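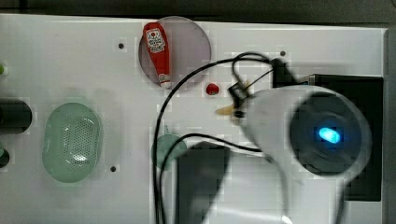 Hernow or Endale for a first long trip?
I've been going back and forth on this for weeks and my notes are a mess, so maybe you all can help. I have 7 nights, no car, and I like old streets, markets, small museums and eating too much. My heart says Hernow (the harbor! the painted chapels!) but my sister-in-law swears by Endale and says Hernow is one long gift shop. I should admit I'm a plain eater. I'm the person who puts ketchup on everything, so a town with fancy tasting menus is wasted on me. What I do want is to walk out the door in the morning and have something to look at. Budget is 1185 for everything after flights, and I'd like to come home with a little of it. Where would you put the nights?
posted by slowtrain_deb

Re: Hernow or Endale
Hernow, and I don't think it's close. Yes, the front street is all magnets and fudge. Walk two blocks uphill and it's laundry lines and old men arguing about boats. We did five nights there in February and had the chapels to ourselves most mornings. The maritime museum is small but the model ships are wonderful, and there's a bakery next to it that does a cheese roll I still think about.
posted by mapfolder

Re: Hernow or Endale
Going to disagree with mapfolder. February is one thing, but in summer you can't get near those chapels, and the uphill part is REALLY uphill. My knees haven't forgiven me. Endale is flat, the trams run late, and the Saturday market fills the whole square. Plus rooms are cheaper. I paid 374 for a week in a guesthouse behind the station. Shared bathroom, but clean, and breakfast came with it.
posted by kneesup_carol

Re: Hernow or Endale
374 for a week?? In Hernow I paid 560 and breakfast was a banana. The view was good though.
posted by tinroof

Re: Hernow or Endale
Endale is fine for two days. After that I was riding the tram to the end of the line just for something to do. If you like small museums, it has the clock museum and the glass museum and then you're done, and the glass museum shuts for lunch. I'd split it, four nights Hernow and three Endale, with a stop in Grollberg on the way. The train goes through there anyway and you can leave your bag at the station and go see the abbey.
posted by otto_the_walker

Re: Hernow or Endale
Please don't stop in Grollberg with luggage unless you've checked the lockers are open. They weren't when I went, and I dragged a suitcase up to the abbey and back over cobbles. The abbey is gorgeous, I'll give you that. I saw it while sweating.
posted by kneesup_carol

Re: Hernow or Endale
Nobody has mentioned Cirnside yet so I will! It's a half hour by bus from Hernow and it's what people think Hernow is going to be. Tiny, a ruined castle you can wander around in for free, one pub with a fire. And Deb, the pub does sausage and fries and will not judge you. Don't sleep there though, the last bus is early but there's nothing open at night.
posted by bramblejam

Re: Hernow or Endale
Cirnside is pretty but it's a long afternoon if it rains. The castle has no roof.
posted by mapfolder

Re: Hernow or Endale
It's a ruin, map. That's kind of the deal.
posted by bramblejam

Re: Hernow or Endale
OK, I'm loving this. I think I'm leaning toward otto's split, with a day out to Cirnside from the Hernow end and a light bag in case the Grollberg lockers are shut. Carol, could you send me the name of that guesthouse? And does anyone know if the Endale trams take cards now, or do I need coins?
posted by slowtrain_deb

Re: Hernow or Endale
Sent you a message. Bring coins, the card reader was out on every tram I got on.
posted by kneesup_carol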